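Progress report to Rahimi, second period
Prepared by Solange Cloutier, Clomia
2023-12-10

## Where we are

The grant pays for 2000 usable demonstrations of household tasks, recorded by people using hand-held grippers, and for a first policy trained on them and run on the Andov arm. At the close of this period we have 1578 that passed review. The remaining 422 are planned for the next period and we do not expect to need more time or money to finish them.

The first report covered setup and the drawer and dish tasks. Most of the work since then has gone into the microwave task, which was the one your reviewer marked as a risk.

## What changed in how we record

We stopped using remote control of the arm for anything that involves a hinged door. Our operators could do it, but slowly, and they tended to pull the door in short jerks that the policy then copied. With a gripper in each hand the same people open a door in one smooth motion. Remote control is still used for the drawer task, where the results were good and there was no reason to switch.

Operators now work standing, with the appliance on a low table. Francine Caron rewrote the operator guide to match. The main points are:

- Start with both grippers in view of the head camera and hold still until the session lead says go.
- Keep the marker cubes facing up as far as the task allows. A short loss of tracking inside a cavity is acceptable. A long one means the take is dropped.
- Do the task at normal speed. Do not slow down for difficult parts.
- If something slips, finish the attempt and flag it afterward. Do not restart in the middle.

Training a new operator takes one morning. We trained 12 people this period, and all of them are on the schedule.

## Problems

**Tracking inside the oven.** When the gripper goes deep into the microwave the cube is hidden from some viewpoints and the recorded path drifts. We tried a brighter lamp, which made glare on the glass and was dropped. Moving the table and turning the appliance at an angle helped more. Takes recorded that way pass review far more often, and we have made it the standard position.

**Cables.** The gripper cable can catch on a chair when an operator steps back. Nosov, who supply the grippers, have offered a longer lead with a clip for the belt. We have asked for two to test before ordering a full set.

**Review backlog.** Review fell behind for part of the period — one person was doing all of it. Francine now shares the work, and the backlog is cleared.

## First results on the arm

An early policy trained on the drawer takes opens and closes our test drawer on the arm in most attempts. It fails mainly when the drawer starts slightly open. We have not yet run a microwave policy on hardware and make no claim about it in this report. That run is planned once the last takes are in.

## Budget

Spending is in line with the plan. We moved a small amount from travel to operator hours, as agreed with you by phone. No other changes are requested.

## Microwave task, current setup

The right and left grippers are both tracked by their own marker cubes. One hand can work in the cavity while the other stays outside.
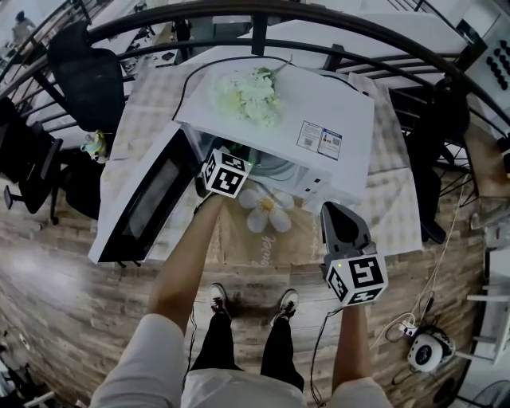

## Next period

- Record and review the remaining takes, microwave first.
- Test the longer cables from Nosov.
- Train the microwave policy and run it on the arm.
- Send you the full set with the operator guide and the review notes.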